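June
Danai Balaskas, Murnton Community Kitchen

Dear Loukia,

Well, we made it to the halfway point, and I promised you something more readable than the last one, so I've left the spreadsheet for Savvas to send separately and I'm just going to tell you how it has gone.

The lunches first. We're now cooking every Thursday in the Murnton hall and every other week over at Clurkton, and the Murnton sitting is full. We set out 50 places and had to start a second sitting at half past one, which I was nervous about (who wants to eat lunch at half past one?) but the later crowd have become a proper little gang and won't hear of moving. Clurkton is slower. We get 23 on a good day and fewer when the bus is off, and the bus is off a lot. I've written to the bus company twice and had one reply, which was about a different bus.

The cooking classes took longer to get going than I said they would in the application. I put down Easter and we opened in May. Part of that was the food hygiene certificates — Polyxeni and Rafail both had to redo theirs — and part of it was me thinking people would sign up from a poster. They don't. What worked was Polyxeni going round the tables at lunch with a clipboard and a plate of her cheese pies. We have two groups now, one for people cooking on their own for the first time and one for young parents, and the second one is noisy and brilliant and uses a frightening amount of onions.

You asked about waste. We are collecting from Triantafyllou the greengrocer on Wednesday evenings, and from the Brarnia bakery when they have anything left, and whatever we can't use at lunch goes into soup for people to take home. Rafail labels every tub with the date and what's in it, in capitals, and has been known to send me back to do mine again. We've given out 110 tubs since we started. I'd like that to be higher but we run out of tubs before we run out of soup! If there is any give in the equipment line, more tubs with lids that fit would be my first request.

Cold storage is the other thing to tell you about. We had set aside money for one big fridge and ended up going for a second-hand one and putting the difference towards a new extractor fan at Clurkton, where the old one had packed up altogether. Savvas checked with your office before we moved the money and has the email if you need it.
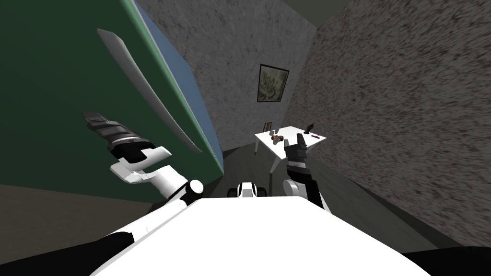

Green refrigerator with a long curved white handle (computer-rendered view).

On money generally, we've spent nearly 30 per cent of the food budget, so we're under, mainly because the classes started late. I don't expect it to stay that way. Cooking oil has gone up again and the autumn group will be bigger. I'd rather carry the underspend over than hand it back, please, and Savvas will put that in writing.

Still to do before the next report: the recipe booklet (half typed up, no pictures of the food yet), a proper rota for washing up, and somebody to cover Clurkton in August when Polyxeni is away. I have asked my sister and she is thinking about it.

Do come for lunch if you're passing. First sitting is at twelve, and it's chickpea stew most of this month.

Danai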